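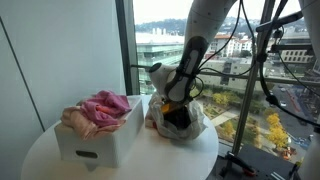
Household Skills 2, Unit 4: Bags, Boxes and Cloth
Handout for the Bisamgate evening group, revised July 19, 2020

Last unit dealt with shelves. We now move to the table, where most things wait before they get put away. The work covers three stages: emptying, sorting and boxing.

1. Emptying the bag

A thin plastic bag hides its contents even when you can partly see through it. A dark item shows as a shape and little else. Open the bag wide at the top and take things out one at a time. Do not tip it over, particularly on a round table, where small items roll off easily. Flatten the bag once it is empty and decide whether to keep it.

2. Sorting cloth

Cloth piled on top of a box takes up more space than cloth inside it, and it slides over the front edge. Lift the whole pile off first. Shake each piece over the table and check the folds for small items. Put whatever you find to one side. Keep strong colors such as bright pink apart from pale ones such as peach if they are going to be washed.

Fold each piece in half, then in half again, then to the width of the box.

3. Boxing

A rectangular box with a handle cutout should be filled to just under the cutout. Stand folded cloth on edge so every piece can be seen from the top. Heavy items go in a separate box.

Turn the handle side toward the front of the shelf.

Practice for next time

Choose one bag and one box at home. Write down what was in each, where it went, and anything you could not place. The Iltach worksheet has room for this on page 2. Students using the Fikico workbook will find the same table on page 193.

Reading: workbook, chapter on soft storage, up to the folding diagrams.

Filed under: Course Handouts, Home Organization
Fikico Learning, Abu Hammour | Contact us | © 2020 | Back to top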